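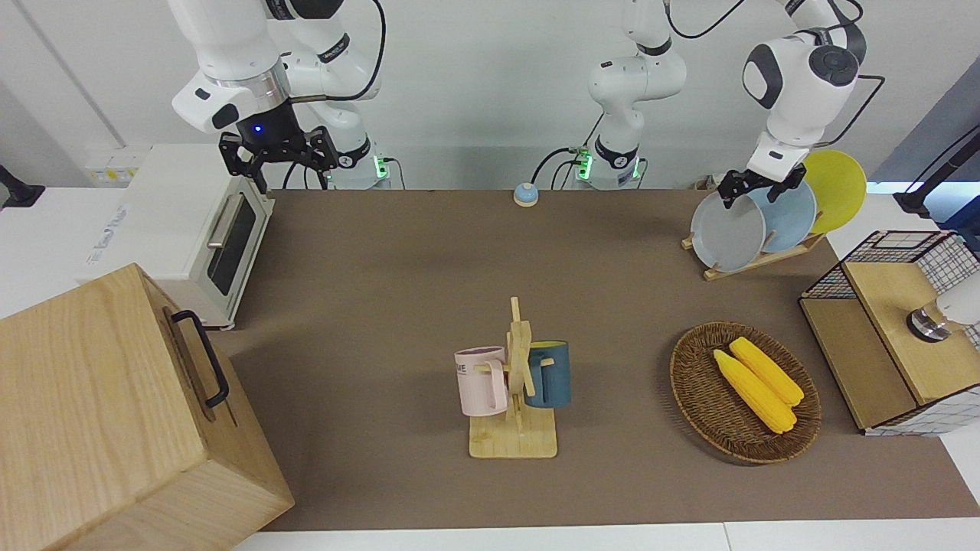 June, 4:10 pm – adhesive peel, second batch

Re-ran the Skikach samples after the humidity problem in the first batch. Conditioned 19 strips overnight, cut from the inner part of the roll only. Pull speed 200 mm/min, same as before.

Strips 1 to 7 peeled clean. Strip 8 on left residue along one side – Samer thinks the backing was slit with a dull blade, and the nick pattern does repeat. Need the Montes roll as a control before I believe it.

Load cell zero drifted again between runs. Re-zeroed after each strip, which is slow. W. Aguirre has the calibration sheet; ask him which weights he used.

Solvent wipe: Grutisis leaves a film on glass, Amel does not. Switched to Amel from strip 12. Should have noted this in the table, added it by hand.

To do:
Montes control, same cut
new blade
microscope on strips 8 and 9, residue side
aging oven still booked by Samer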